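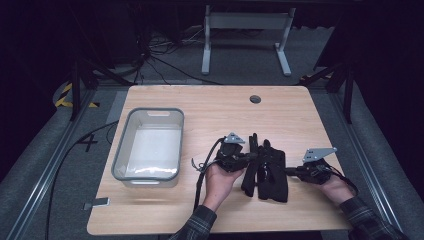 Fig. 2. Work table with a bin on the left and black fabric on the tabletop.

Section 2. Setting Up the Gosemano Garment Steamer

Read this section through before filling the tank. The pole and hanger should be assembled first; see Section 1.

Choosing a place

The steamer draws 1,626 watts at full output. Plug it straight into a grounded wall outlet. Do not use an extension cord or a power strip, and do not run a space heater or hair dryer on the same circuit.

Stand the base on a hard, level floor. Thick carpet can block the vents underneath. Leave at least 24 inches between the pole and any wall, curtain or painted furniture.

CAUTION: Steam will lift wallpaper and cloud some varnishes. If you are not sure about a surface, move the steamer away from it.

Filling the tank

1. Make sure the dial is at OFF and the plug is out of the wall.
2. Lift the tank by its handle and turn it upside down.
3. Unscrew the cap counterclockwise. The cap has a spring valve in it; do not remove the spring.
4. Fill with cold tap water up to the MAX line. In hard-water areas, use half tap water and half distilled.
5. Screw the cap back on by hand, turn the tank upright and check for drips over a sink.
6. Lower the tank into the base until it clicks.

NOTE: A gurgling sound for the first minute or so is normal. Water is moving from the tank to the boiler.

Do not add starch, scent, vinegar or fabric softener to the tank. They leave a film in the boiler and are not covered by the warranty.

First use

1. Hang the steam head on its hook with the hose going straight up. A sagging hose collects water.
2. Plug in the steamer and turn the dial to 2.
3. Wait for the green light.
4. Let the steamer run for five minutes with nothing on the hanger. You may notice a slight smell from the new heating element.
5. Test the steam head on an old towel before using it on clothes.

WARNING: Steam burns. Never point the head at people or pets, and never steam clothing while someone is wearing it.

Getting clothes ready

Sort by fabric before you turn the dial up. Cotton and linen take setting 3. Wool, polyester and most blends take setting 2. Silk and rayon take setting 1, with the head held an inch or more from the cloth.

Turn dark items inside out. Black cotton and black polyester can pick up shiny marks if the head is pressed against them. Empty the pockets and close zippers halfway.

Velvet should be steamed from the back only. Do not steam leather, suede, waxed jackets or anything with glued-on trim.

If water spots appear

1. Turn the dial to OFF and lift the hose straight up for thirty seconds, so that water runs back into the base.
2. Turn the dial back to 2 and wait for the green light.
3. Try again on the towel.

If spotting continues, the boiler may need descaling. See Section 4.

After each use, turn the dial to OFF, unplug the steamer and let it cool for half an hour. Empty the tank if you will not be using it again within 96 hours.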